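The number had to be in by five. Zerrin Dönmez had the spreadsheet open on one laptop and the Vesgate quote on the other, and the quote kept scrolling itself back to page one.

"Just tell me what it costs," said Suleiman, from the doorway. Coat on already.

"Which one?"

"The one we're buying."

"We're not buying one. We're buying two hand units or one arm. That's the meeting."

He looked at his phone. Took the coat off, one sleeve, then the other. Sat.

Two hand units. You hold them yourself, you pick things up, the software learns from you, and the arm comes next year if there's a next year. Or the arm now, and nothing to teach it with. Ifeoma Afolabi wanted the arm. Ifeoma had wanted the arm since April, had a picture of it taped inside her cupboard door like a horse.

"The arm is what the board understands," she said. She'd come in behind him with a sandwich. "You can show them an arm. It moves. They clap."

"And then?"

"And then they sign."

Zerrin typed a number into the wrong cell, swore, undid it. Maintenance. She had forgotten maintenance. Tirnavo had wanted 338 a month for the service plan, and for that you got a phone number and a man called Piet who was always on a train. Vesgate put it at 300 and didn't mention Piet or anybody like him.

"Did you ask about spare fingers?" said Suleiman.

"They call them tips."

"Did you ask about tips?"

She had not asked about tips. She wrote TIPS on the back of her hand, since the paper was all under Ifeoma's sandwich.

Next door Abhishek was still at it with the loaner. He'd been told to try everything, so he had gone round the building with a box and taken everything, and put it on the big table, and not one person had been able to hold a meeting in there since lunch. Zerrin went in to get a yes or a no out of him.

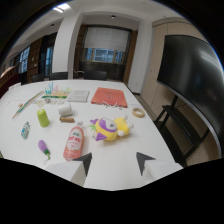 The big table, quarter to four.

"Well?" she said.

"The toy's good. Soft stuff is easy. Bottles, depends." He didn't look up. "The eggplant has a keyring on it, I keep going for the ring."

"Abhishek. Is it worth the money."

"Which money?"

"Don't."

He thought about it. She could see him thinking, and she could see the clock on her phone, and she would of liked those two things to go at the same speed.

"It's slow," he said. "For the first hour you feel stupid. Then you get the angle, you come down on the thing instead of at it, and then you're just - picking stuff up. I forgot I was working." He flexed his fingers. "My wrist hurts. Put a wrist strap in the budget."

Straps. She wrote STRAPS under TIPS. There was not a lot of hand left.

"Would you teach it? If we got two. You and Berkay, mornings."

"Berkay's left handed."

"Is that a problem?"

"I don't know. Is it in the quote?"

It was not in the quote. She went back. Suleiman was eating half the sandwich now and Ifeoma was drawing an arm on the agenda, quite a good one, with shading.

"He likes it," Zerrin said.

"He liked the coffee machine," said Ifeoma. "He liked the Traritz printer."

"We all liked the Traritz printer."

Nothing for a bit. Chewing. The quote scrolled itself to page one again, and this time she read page one, properly, all of it, down to the small gray line about delivery. Twelve weeks for the arm. Five days for the hand units.

She turned the laptop round. Ifeoma read it, and put the pen down, and picked it up agian.

"Twelve weeks," she said. "From when?"

"From when we sign."

"So if we signed tonight -"

"Board's in nine."

Suleiman was reaching for his coat. Zerrin put a 2 in the quantity column and added a row for tips, a row for straps, and a row that said left hand with a question mark in it. Then she called Vesgate, and got put on hold, and held.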